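Opposition Bloc in Jovholm Splits Over Budget Vote

The opposition bloc in the Jovholm regional assembly lost 11 of its members on Tuesday's roll call list after they refused to vote against the coalition's budget. The group will sit as independents until the end of the session in July.

Irina Bălan, who led the bloc for two terms, said the members had been given every chance to raise their objections in private. "They chose to do it on the assembly floor," she told reporters. She did not say whether they would be expelled from their parties.

Melur Khoo, speaking for the breakaway group, said the bloc's leadership had rejected the budget before reading the chapter on rural hospitals. The group had asked for a delay of 2 weeks and was turned down.

The budget passed late in the evening. With 25 members still in the bloc, the opposition can no longer force a second reading without help from smaller parties. Aiman Wijaya, the coalition's whip, said talks with the independents on committee seats would begin soon.

A petition calling for new elections had gathered about 1010 signatures by 6 p.m. It has no legal force under the assembly's rules.
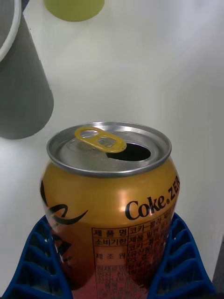 What Comes Next

The assembly meets again to elect a deputy speaker. Saodah Ong is the coalition's candidate. The bloc has put forward Juwita Saragih, and the independents have not said how they will vote.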